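**Zurex, 담햄(Damham) 지역 여름 축제 연계 숙박 상품 7월 운영**

여행 상품 운영사 Zurex는 담햄 지역 여름 축제 기간에 맞춰 숙박과 행사 입장을 결합한 상품을 7월 한 달간 운영한다고 밝혔다. 상품은 2박 일정을 기본 단위로 하며, 체크인은 금요일을 제외한 모든 요일에 가능하다.

대상 숙소는 담햄 구시가지와 강변 구역에 위치한 민박 및 소규모 게스트하우스 6곳이다. 공급 객실은 총 87실로, 이 중 82실은 온라인 예약 시스템을 통해 판매되고 나머지는 현장 및 전화 접수분으로 배정된다. 객실 배정은 결제 완료 순서에 따르며, 동일 숙소 내 객실 변경은 잔여 객실이 있는 경우에 한해 허용된다.

상품에 포함되는 항목은 다음과 같다.

- 숙박 2박 및 조식
- 강변 야외 음악회 지정 구역 입장권
- 구시가지와 강변 구역 간 셔틀버스 승차권
- 축제 안내 책자(한국어, 영어) 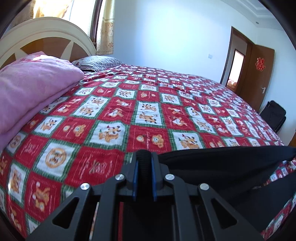
패치워크 무늬 침대보와 분홍색 담요가 놓인 침대.

강변 야외 음악회는 축제 기간 중 매주 토요일 오후에 열린다. 음악회 종료 후에는 같은 장소에서 불꽃놀이가 이어진다. 우천 시 음악회는 Korkier 홀로 장소를 옮겨 진행하며, 불꽃놀이는 취소된다. 불꽃놀이 취소에 따른 부분 환불은 적용되지 않는다. 장소 변경 여부는 당일 정오까지 예약자에게 문자 메시지로 통지된다.

셔틀버스 운행은 현지 운수업체 Wanigasekara가 담당한다. 행사 당일에는 마지막 프로그램 종료 시각에 맞춰 막차 시간이 연장된다. 휠체어 탑승이 필요한 이용객은 예약 단계에서 해당 항목을 선택해야 하며, 탑승 정류장은 개별 안내된다.

Zurex 상품운영부의 Sarmīte Rozīte 부장은 "축제 기간에는 숙박과 입장권을 따로 예약하면서 일정이 어긋나는 사례가 많았다"며 "이번 상품은 두 예약을 하나의 번호로 관리하도록 구성했다"고 설명했다. 예약 번호는 숙소 체크인, 음악회 입장, 셔틀버스 승차에 공통으로 사용된다.

취소 수수료는 체크인 기준일에 따라 차등 적용된다. 세부 기준은 예약 화면의 약관에 명시되어 있으며, 인원 변경은 체크인 전날 오후 6시까지 접수한다. 반려동물 동반은 숙소별 규정을 따른다.

**문의:** Zurex 상품운영부 고객 접수 창구(평일 운영)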